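Fluvville Community Workshop News
Spring walk-through: the fire and trip checklist, with my comments
by Roswitha Schwaiger

Every April I go around the building with a clipboard and a flashlight, and every April somebody asks me to please post the list with my scribbles left in. So fine, scribbles and all! OK means OK, FIX means I'll be nagging you, and WATCH means I couldn't make up my mind.

1. Front door opens all the way, no key needed from inside. OK
Much better than last year, when it stuck so badly I had to use my hip. The new closer is a bit eager, so mind your heels.

2. Exit sign lit. OK
Both bulbs. I held the test button for the full count and got bored, but it stayed on.

3. Back hallway clear, wall to wall. FIX
Whoever owns the rolled-up carpet, I love you, please take it home. The folding chairs can go back under the stairs where they live. I measured the gap with them out and it's 29 inches, and I want more than that if we're all leaving in the dark.

4. Extinguishers charged and tagged. OK, mostly
The one by the sink has its needle in the green and a fresh tag. The one near the paint cupboard is charged too, but its tag has gone so faded I had to tilt it at the window to read it. I've asked Dulon for a new one.

5. Tabletops and work surfaces free of scraps at closing. WATCH
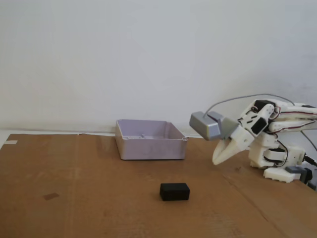
I do mean closing, by the way, and I'm not going to fuss at anybody in the middle of a project. But sawdust, tissue paper and the little curly bits off the paper trimmer all need to be in the lidded can before the last person turns the lights off. The can was almost full when I looked, so emptying it has gone on the Notville folks' turn (sorry, Notville folks, it was your week).

6. No extension cord plugged into another extension cord. FIX
Two of them, behind the sewing tables! I unplugged them and left a note with a sad face on it. If the irons don't reach, tell me and we'll move the table.

7. Power strips off the floor and not warm. OK
I put my hand on each one. The old beige one makes a faint buzz when you switch it, so I've cut the plug off and tossed it.

8. Small stuff picked up and put away. WATCH
I'm forever finding little things lying about the place, and they end up under somebody's shoe or in the vacuum. There's a lost-and-found drawer. Use it, it's lonely.
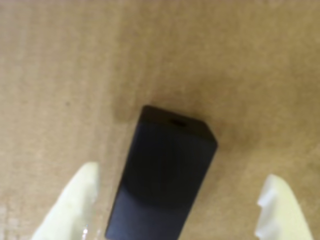

Small black item on cardboard.

9. Smoke alarms. OK
All 4 tested, all 4 horribly loud. My ears rang through lunch. Batteries changed while I was up the ladder, and the dates are written inside the covers in marker.

10. Ladder. FIX
One rubber foot is split. I've tied a red ribbon on it and that means don't climb it, even just to get the good scissors. Queiroz Hardware has the feet in stock and I'll pick up a pair.

11. First aid box. OK
Somebody has been through the large bandages again (the kids' clay class, I suspect). Refilled, plus new burn gel. The tweezers are back, thank you to whoever had them.

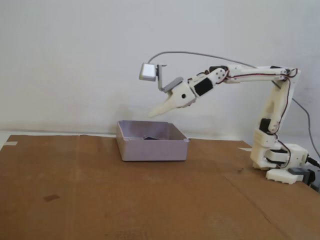 Vol. 18, No. 4

12. Paint and solvent cupboard shut and latched. OK
Latch works if you lift a little as you push. Oily rags go in the metal can, flat and with the lid on. I found one in the regular trash, and I'd like that to be the last one, please.

13. Heater area clear. FIX
Coats on the heater guard. I know it's cozy to put on a warm coat! Still no. There are hooks.

14. Outside steps and rail. WATCH
The rail wiggles at the bottom post. It held when I leaned on it, and I'm not light, but I'd like it bolted before the open house. Estimate is 200 dollars, and I'm waiting on a second one.

If you fix something on here, put your initials next to it on the paper copy by the door so I don't go fixing it again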